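Automation and the Working Day: Notes From the Finishing Room

I have written on this page before about product lines and suppliers, and only rarely about the people who work here. A number of readers who follow our industry asked in May what the introduction of robots has meant for staff at Dostix. The present post is my answer. It reflects my own views as the person responsible for operations at our Carnegie site, and it has been read before publication by those named in it.

Dostix packs stationery and art supplies for other companies. The work is seasonal, the orders are small, and most of them are mixed: markers from one maker, caps and replacement parts from another, a pad or a pouch from a third. For many years this suited people very well and machines very poorly. A conveyor can carry a thousand identical boxes. It has no answer to a customer who wants three pens, a spare cap and a cloth bag in one order and something quite different in the next.

Management's interest in robot arms therefore began late and with modest aims. We wished to know which parts of the handling work could be given to a pair of arms, which could not, and what the employees who now do that work would do instead. The last of these questions was placed on the agenda at the request of the staff, and I regret that it was not there from the start.

The first months were spent on small items. Markers roll. Caps are light and tend to turn when touched. Gloves have no fixed shape at all, and an arm that has learned to pick up one glove lying flat may be at a loss with the same glove folded over. Our people handle all of these without thought, often two at a time and while talking about something else. It was a useful experience for those of us in the office to see how much skill had been hidden inside tasks that our own pay scale described as "general." 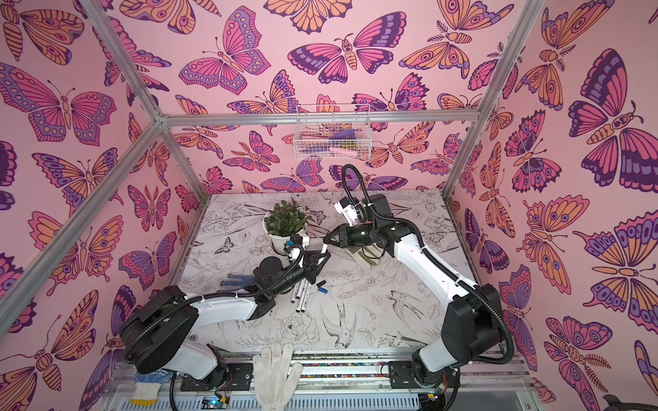 The pay scale was accordingly the first document to be revised. Under the old version, a packer moved up a grade by years of service. Under the new one, which took effect on 25th June, a packer may also move up by qualifying to set out work for the arms, to stop and restart them, and to judge when a job should be taken back and done by hand. The qualification takes 16 hours of paid instruction. It is open to every member of the finishing room, and no previous technical training is asked for.

I should describe the old arrangement in a little more detail, as some readers will know it from their own workplaces. Orders arrived in the morning and were shared out by the supervisor. Each packer worked at one bench for the whole shift. The quick ones finished early and were given more, which they did not always regard as a reward. The slower ones stayed behind. Complaints of sore wrists and thumbs were common in the autumn, when school orders are heaviest, and our usual response was to move the person to labeling for a week and then to move them back.

At present the routine part of an order, where it consists of items the arms handle reliably, is set aside for them. The packer prepares the items, watches the first few cycles, and then works on the parts of the order that call for judgment. Soft goods remain with people. So do gift sets, returns and anything that has to be checked for marks or scratches. The share of work that has moved is smaller than the suppliers' brochures led us to expect -- and larger than some of our own staff had predicted.

Waqas Lodhi has worked in the finishing room longer than I have worked for the company. He was openly doubtful when the plan was announced, and at the staff meeting he asked whether a person who taught a machine to do his job would be thanked for it or shown the door. It was a fair question, and it deserved a written reply. The company gave one. No post in the finishing room will be removed on account of the arms during the term of the present agreement, and any hours saved are to be used first to reduce overtime. Readers may take the view that such undertakings are easily made. I would only say that ours is signed, that it is posted beside the time clock, and that I expect to be held to it.

Mr. Lodhi later became one of the first to qualify. He has told me that his opinion of the machines has improved somewhat and that his opinion of the instruction manual has not. With his permission I can add that he has since rewritten four chapters of it in plain language, and that his version is the one now used on the floor.

There have been difficulties. The first was noise, or more exactly the change in noise. Packers were used to conversation across the benches. When the layout was altered, several people found themselves facing away from colleagues they had talked to for years. The matter was raised twice before it was put right, and the delay was mine. The benches have been turned, and the room is again a sociable one.

The second concerned pace. An arm does not hurry, but it does not stop for a drink of water either, and some employees reported that they felt obliged to keep up with it. Supervisors have been instructed that output from the arms and output from people are to be recorded separately and never compared in front of staff. The arms are paused at every scheduled break. This costs us a little production, and I consider it well spent.

The third was a question of blame. In the early weeks, when an item was dropped or placed in the wrong tray, the error was entered under the name of the packer on duty. That was unjust, and it also told us nothing about the fault. Errors made by the equipment now have their own code. Of the 784 errors logged under that code to date, 148 involved caps, and we have asked our supplier of replacement parts, Flallitz, whether the caps might be delivered in shallow trays. A reply is awaited. 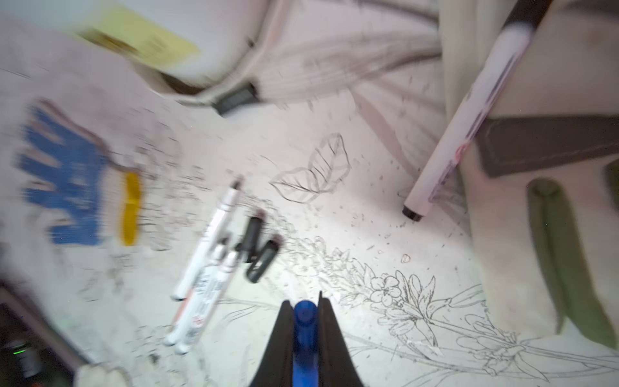 Morven Cairns, writing in response to an earlier draft that I circulated among staff, feels I have made the matter sound more settled than it is. The qualification is welcome, her note says, but those on evening shifts have had fewer chances to sit it, and a pay scale that rewards training is only as fair as the training timetable. She would also like it recorded that watching a machine is tiring in its own way, and that 60 minutes of it without a change of task is too long.

I accept both points. A second set of training sessions has been arranged to begin before the evening shift, with pay from the first minute. On the question of watching, the supervisors have agreed to a rotation in which nobody remains with the arms for more than half an hour at a time. We shall see whether the shorter period is sufficient. If it is not, it will be shortened again.

Several readers have asked whether the same equipment will be installed at our Aston site. No decision has been made. Aston handles larger orders with less variety, and the case for robot arms there is a different one, perhaps a weaker one. What I can say is that the staff at Aston have been invited to visit Carnegie in small groups, during working hours and without their managers, so that they may put questions directly to the people who use the equipment each day. The first group spent most of its visit in discussion with the packers and rather little of it looking at the arms.

I am sometimes asked by people in other companies what I would do differently. I would begin with the pay scale, the breaks and the seating plan, and order the machines afterward. I would also bring the packers into the first meeting with the supplier. At our second such meeting, a packer asked how the arms would tell a used marker from a new one, and the discussion that followed saved us from signing a contract that would have been of little use to anyone.

The agreement with staff comes up for review next spring. Employees who wish to comment on its terms may do so in writing, by name or without one, using the box outside the canteen. Comments from readers outside the company are also welcome on this page, and I will answer them as my duties allow.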